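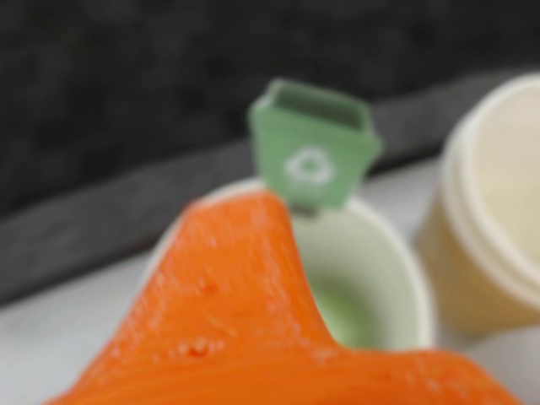
The Clidach sorting set is a table game about recycling. You get paper cups, recycling symbols in green, blue and orange, and a pad of colored paper to crumple or tear up. Pieces go in the cup with the matching symbol.

The cups are good. They hold their shape, and the openings are wide enough to forgive a poor aim. They are light, though, and a bump from an elbow will move them. I put a dab of putty under each one.

I also bought the Ellau foam edging, sold separately, for the table. It is gray and comes in strips. 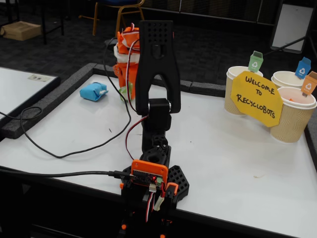 Issue 382, page 2

Two sides were enough for me – the back and the left. Crumpled pieces that roll that way stop at the foam. The corners don't meet neatly unless you trim them, and the instructions skip that step.

The paper pad has 200 sheets. Orange runs out first, as small scraps use it up fast. The signs are left to you, so have a marker and tape ready.

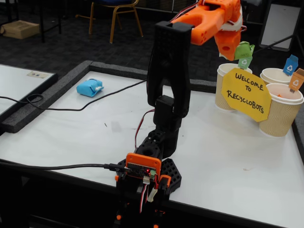
Brunello Sartori: We've had ours since June and the cups are fine. The symbols are my complaint. Two came loose in the first week and I had to glue them. Does Clidach sell spares?

Not at the moment. The refill pack is paper only.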